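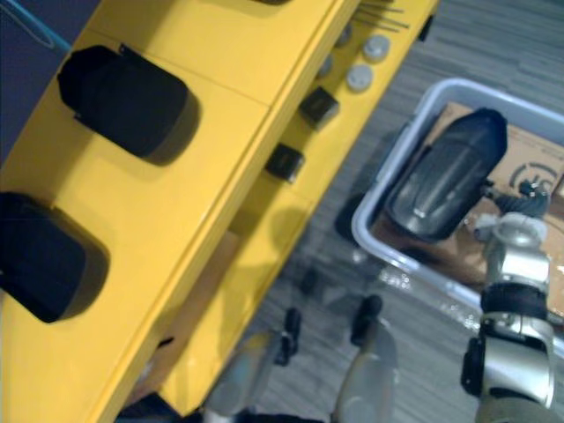

Head cam view, right arm over the bin, left gripper down at the bottom

Grasp planner keeps picking the bin rim instead of the object

Posted by Aisyah Ginting, 6 May 2022

Hi all, been stuck on this for days and have a demo coming up so sorry if this is messy.

Two arm setup, one head camera, depth plus color. Task is simple: right arm takes the black thing out of the white bin on the floor and puts it on the yellow table. Planner is Disent, segmentation is the stock Skitadon model, no fine tuning. Everything on the table grasps fine. The little black cubes, fine, almost every try.

Bin is a mess. Top ranked grasp is on the rim of the bin maybe half the time. When it does land on the object it's way too far toward the fat end and the wrist comes in tilted. Point cloud of the object has a big hole along the top, right where the shine is. The cardboard underneath comes through clean, so it's not the whole bin.

Things I tried:
- raised min cluster size, no change
- dropped max grasp width, now it ONLY wants the rim
- longer exposure, made the hole bigger
- turned off the collision check against the bin just to see. don't do this

Also, and I don't know if it's related, sometimes the planner says "no valid approach" when there's clearly loads of room over the bin. Then I rerun it with nothing moved and it works. Log from one bad run says 3,343 candidates sampled, 13 left after filtering, and all 13 on the rim.

Is this a camera problem or a planner problem? Do I need a second camera? I really don't want to need a second camera.

Chaminda Majumder

Both, but mostly the camera feeding the planner junk.

Black and glossy is about the worst thing you can hand a depth sensor. The shiny strip gives no return or a wrong one, so the cloud has a hole. Disent samples grasps from surface normals, and normals next to a hole are garbage. Then it looks at the rim, thick, rounded, white, perfect points all over it, and scores that way up. It's doing what you asked.

Order I'd go in:

1. Mask before you sample, not after. By default Disent samples the full cloud and applies the mask in the filter step. Look for sample_from_mask in the config and set it true. Those rim candidates should mostly vanish, unless your mask bleeds onto the bin, so plot the mask over the color image and check.

2. Exposure goes the other way. Shorter. You were blowing out the highlight. Take a few frames at two or three exposures and merge them, arm has to be parked while you do it.

3. Fill the hole from the color mask. Nothing fancy, fit a smooth surface across the missing pixels using the depth around the edge of the object. It will be a bit flat on top, so add some standoff to the approach and close slow.

4. Put max grasp width back where it was. On something rounded like that you want to grab across the narrow end, and if the limit is too tight you throw out the good grasps and keep the rim.

For the "no valid approach" thing, look at where your other arm is. In your picture the left gripper is up in the camera view, and blurry. If the self filter isn't removing it properly those fingers end up as loose points in the collision map, between the camera and the work. Joint states and depth frames out of sync by a little is enough to do it. We had 43 ms of lag between the two and got phantom obstacles constantly. Interpolate the joint state to the image timestamp, pad the arm model a little, and clear the map before every plan. That would also explain why a rerun works.

No second camera yet. Try this first.

Pathirana

just spray it with matte powder spray, worked for us. comes off with a cloth

or put tape on it. also update Skitadon, the old one was bad on black objects, I think they fixed it? not sure which version

Aisyah Ginting

Can't spray it, it has to go back the way it came. Thanks tho.

Chaminda, sample_from_mask was off!! Turned it on and the rim grasps are gone except when the mask leaks over the near corner. Eroded the mask a few pixels and that's gone too. Short exposure helps, hole is still there but it's a thin strip now. Haven't done the fill yet.

Checked the lag and it's worse than yours, 98 ms. Interpolating now. Haven't seen "no valid approach" since but only done a handful of runs so will report back. Wrist still comes in tilted, is that the normals again or do I need to weight the approach direction?

Chaminda Majumder

Probably normals. Do the fill first, then look. If it's still tilted set an approach cone around vertical, start wide and tighten it untill it starts failing, then back off a step. Don't touch both at once or you won't know which one did it.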